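Home | Forums | Teaching & Teleop | Search | Log in

Last updated: August 18, 2019

Teaching by hand vs. driving it remotely in sim — what are you all doing?
Started by Jaqueline Varela, August 18, 2019

jvarela
I've been going back and forth on this for weeks and I'd love some opinions. We have a seven-joint arm at work and I teach it pick and place tasks for small parts. On the real one I grab the wrist and walk it through the motion, and it plays it back fine. But my boss wants most of the demos recorded in simulation now, so I'm driving the simulated arm with a 3D mouse and my success rate is embarrassing. Twenty tries, 3 I'd keep. The other ones aren't disasters, they're just ugly. I wobble on the way down, I stop, I twist the wrist, I stop again. If I were a robot learning from me I'd want a different teacher!

Is it worth sticking with the mouse, or should I push to go back to hand guiding?

potwood_pete
Push to go back. I've done both and hand guiding wins every time for me. You feel where the arm wants to go. With the mouse you're thinking about axes, and when you're thinking about axes you aren't thinking about the part. My first month of remote demos all went in the trash.

s_ishida
I don't agree with Pete, sorry. Hand guiding feels nicer for the person doing it but look at what you get out of it. Your arm is in every camera view, your elbow blocks the part, and the fingers get closed by a button you're reaching for with your other hand. Then later the robot has to do the job with no human hanging off it. Remote demos show it the job the way it will see the job.

Also, 3 keepers out of twenty in the first weeks is normal. I was worse.

potwood_pete
Shota, you also have the patience of a rock. Some of us have other work to do.

But OK, the camera thing is fair. We ended up masking people out of the video and it was a pain.

fumi_k
Jaqueline, what does your sim setup look like? Is it a bare table or a room? It makes a difference to how you drive. When I had just a floating table in a gray void I had no sense of depth at all. I was constantly closing the fingers in front of the part or behind it.

jvarela
It's a whole room, way more furniture than I'd ever have asked for. Junpei (he builds our sim rooms) got a bit carried away, there's a floor lamp and an armchair in there. The job is: pick up the black part, then put it in one of the trays. I'm pasting the spot where I always lose it. I've got the gripper over the part and now I have to go straight down.
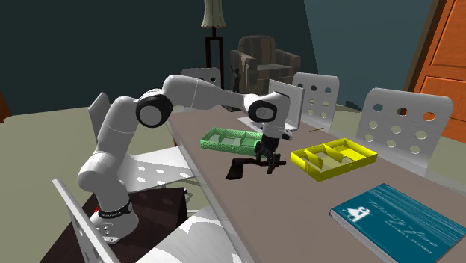 Re: the last bit before the grasp

s_ishida
OK, that helps. You're coming down very close to the green tray, so a little sideways drift could put a finger on the edge of it. My guess is you know that and it's why you keep stopping. Two things I'd try:

Turn your speed scaling way down for the last stretch. Most mouse drivers let you put that on a button. I run full speed to get over the part and then 20 percent for going down.

And lock rotation once you're lined up. Get the wrist right while you're still high, lock it, and then only move in a straight line. The twisting you describe is your hand leaning on the puck without you noticing.

fumi_k
Yes to locking rotation!! It took me forever to learn that one. I'd also start the approach from a bit farther away from the green tray and slide over less at the end. And look at that part, it's long with a blocky bit sticking up. Which bit are you grabbing? If you take the blocky bit in one demo and the long bit in the next, you're teaching two different tasks and calling them one.

jvarela
Oh no. I've been grabbing whatever was closest.

fumi_k
Ha, well, there's part of your problem. Pick one and stick to it for the whole batch.

hoshino_w
Jumping in with a bit of disagreement for Fumiko. I wouldn't make every demo identical. I did that with a bracket job in May, 50 demos, all the same grasp, all from the same side, beautiful and smooth. Then somebody turned the bracket a little and the arm went to exactly the place where the bracket used to be. Same grasp point, sure, but move the part around and come in from different directions. Leave a few of the slightly ugly ones in too, the ones where you drift off and correct. The correction is worth something.

fumi_k
No argument on moving the part. I still wouldn't keep the ones with long pauses in them. Mine learned to pause. It would get over the part and just sit there, nearly forever, as if it had forgotten what it came for.

hoshino_w
Pauses, yes, cut those. We trim anything where the arm stands still and keep the rest.

potwood_pete
Can I ask the obvious thing, does she need the laptop and the book on the table? I'd strip it down to the part and the trays until the basic motion is good.

jvarela
They're set up to move around between runs so the arm doesn't get hung up on them. I can switch that off, though. The book doesn't bother me. The yellow tray does a bit, I keep catching myself looking over at it when I should be watching the fingers.

s_ishida
Leave the clutter in. You'll have to add it later anyway and then you're recording everything again. What I'd add is a second view, low, looking along the table. One angle from above and to the side tells you very little about height. Split the screen if you can, big view for driving, small one for the last bit.

potwood_pete
Second view I'll sign up for. See, we agree on something.

jvarela
OK, I tried it over lunch! Slow button, rotation locked up high, low camera in the corner, only grabbing the blocky bit. I did another twenty and kept eleven. My hand is cramping but they look like something a person did on purpose. I moved the part a little each time like Wakana said, and the ones where it lay at an angle to the tray are still my bad ones — I line the wrist up wrong and don't see it until I'm down there.

hoshino_w
Eleven is great. For the angled ones, turn the wrist first, before you go anywhere near the part, then check it in the low view. And rest your hand, cramped demos look cramped.

jkatayama
The armchair stays, by the way. I can put the low camera in as a default view for everyone if you send me the position you used, Jaqueline.

jvarela
Sending it now. Pete, I'm still going to do the real arm by hand for the demo day stuff, so you get half a win.

potwood_pete
I'll take it.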